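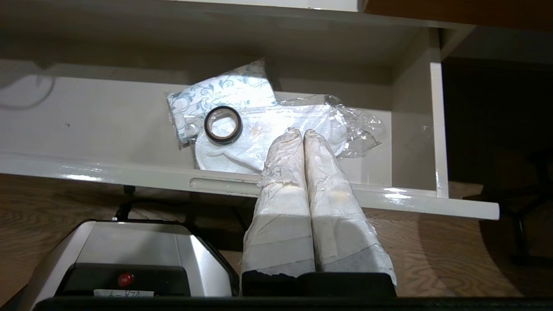
White drawer, open, with a recessed handle slot in the front.

19 July 2020 | Volker Hellwig
Filed under: Patient groups, How-to
Search this site

Adding a patient to the Flakilex registry

1. Get the signed consent form. Use version 2 – older versions are rejected.
2. Enter the disease code before the date of birth.
3. If the diagnosis is unconfirmed, select code 900 and leave the gene field blank.
4. Save the record and copy its number to the form.

Send corrections to Elfriede Dreßler with the record number only, no patient names.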